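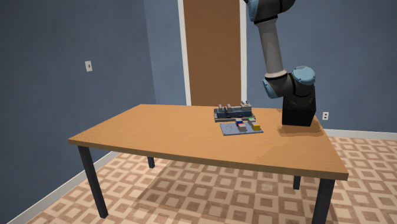

Tisch mit dunklen Beinen vor schieferblauen Wänden.

Lundham streitet über Krümel

Die Gemeinde Lundham hat eine neue Tischordnung. Sie gilt für das Lesecafé der Stadtbücherei, umfasst elf Seiten und ist, nach allem, was man hört, das meistgelesene Werk des Hauses seit Februar. Am 30. März 2025 ist sie in Kraft getreten, zunächst auf Probe. Die Probe endet, wenn der Gemeinderat Zeit findet, sich damit zu befassen, und der Gemeinderat ist derzeit mit der Umgehungsstraße beschäftigt.

Anlass des Regelwerks ist ein Streit, der mit einem Mohnbrötchen begann. Ein Leser hatte es im vergangenen Herbst zwischen zwei Bildbänden über norwegische Fjorde verzehrt und die Reste dort belassen, wo sie hingefallen waren. Die nächste Leserin beschwerte sich schriftlich. Der Leser antwortete, ebenfalls schriftlich, und legte dar, dass ein Café, in dem man nicht krümeln dürfe, den Namen zu Unrecht trage. Beide Schreiben wurden am Schwarzen Brett ausgehängt, von wem, ist bis heute nicht geklärt. Danach schrieben auch andere.

747 Zuschriften sind nach Angaben der Bücherei bis zum Winterende eingegangen, was für eine Gemeinde dieser Größe beachtlich ist. Zur Umgehungsstraße kamen 34. Man kann daraus Schlüsse ziehen, die Verwaltung hat davon abgesehen.

Mei-kuen Ng, die das Lesecafé leitet, hat die Briefe gelesen, alle, wie sie betont, auch die in Reimform. »Es gibt ein Lager, das jede Form von Gebäck verbieten will, und eines, das sich auf Gewohnheitsrecht beruft«, sagt sie. »Dazwischen gibt es einen Herrn, der nur wissen möchte, wann die Toilette im Untergeschoss repariert wird.« Für ihn habe sie inzwischen eine Antwort. Sie laute: bald.

Die neue Ordnung sucht den Ausgleich und findet ihn vor allem in Definitionen. Als Krümel gilt demnach »jeder von einer Backware abgelöste Teil, der ohne Besteck nicht mehr sinnvoll aufgenommen werden kann«. Blätterteig ist in einem eigenen Abschnitt geregelt. Er darf verzehrt werden, allerdings nur über einem Teller mit Rand und in Abwesenheit von Leihgut. Zwieback bleibt bis zu einer endgültigen Entscheidung geduldet. Das Mohnbrötchen, mit dem alles anfing, kommt im Text nicht vor, wohl aber eine Fußnote zu »Saaten und saatähnlichen Bestandteilen«, die deutlich länger ist als der Absatz, zu dem sie gehört.

Wer gegen die Ordnung verstößt, bekommt zunächst einen Handfeger gereicht. Beim zweiten Mal wird der Handfeger wortlos gereicht. Eine dritte Stufe ist vorgesehen, aber noch nicht formuliert. Aus dem Rathaus heißt es, man wolle die Wirkung der ersten beiden abwarten.

Weniger gelassen nimmt man die Sache in der Bäckerei Wongsuwan auf, die dem Lesecafé gegenüberliegt und einen guten Teil des Streitgegenstands geliefert haben dürfte. Der Betrieb sieht sich zu Unrecht in die Nähe einer Ordnungswidrigkeit gerückt. In einem Aushang im Schaufenster weist er darauf hin, dass seine Hörnchen »bei sachgemäßem Biss« nahezu rückstandsfrei seien. Eine Anleitung liegt an der Kasse aus. Nach Auskunft des Personals wird sie gern mitgenommen und, soweit man das durch die Scheibe beurteilen kann, drüben nicht befolgt.

Unterstützung kommt von der Bürgerliste Corkia, die mit zwei Sitzen im Gemeinderat vertreten ist und sonst vor allem durch Anträge zur Beleuchtung des Ententeichs auffällt. Sie fordert eine räumliche Trennung: vorne lesen, hinten essen. Die Gegenseite hat eingewandt, dass hinten die Kriminalromane stehen und die Leser von Kriminalromanen erfahrungsgemäß am meisten essen, man müsse sie also ohnehin nicht umsetzen. Ob das ein Argument dafür oder dagegen war, blieb in der Sitzung offen. Vertagt wurde trotzdem.

Der Sportverein Kosport, dessen Vorstand sich nach dem Training im Lesecafé zu treffen pflegt, hat vorsorglich mitgeteilt, dass er von der Regelung nicht betroffen sei, man esse dort ausschließlich Bananen. Im Rathaus wird nun geprüft, ob die Ordnung eine Lücke hat. Obst ist bisher nur im Anhang erwähnt, und zwar unter »Sonstige Flüssigkeiten«.

Im Lesecafé selbst ging es am ersten Geltungstag ruhig zu. 14 Gäste verzeichnete die Strichliste, die seit Neuestem am Eingang geführt wird. Der Handfeger hing am Haken, der Kuchen war vor Mittag ausverkauft. Eine ältere Dame ließ sich die Tischordnung aushändigen, las sie bei einem Stück Streusel von vorn bis hinten durch und gab sie mit zwei Kommakorrekturen zurück. Ng hat sie an die Verwaltung weitergeleitet.

Stellungnahmen zur Probephase nimmt die Bücherei während der Öffnungszeiten entgegen - schriftlich, einseitig beschrieben und ohne Fettflecken.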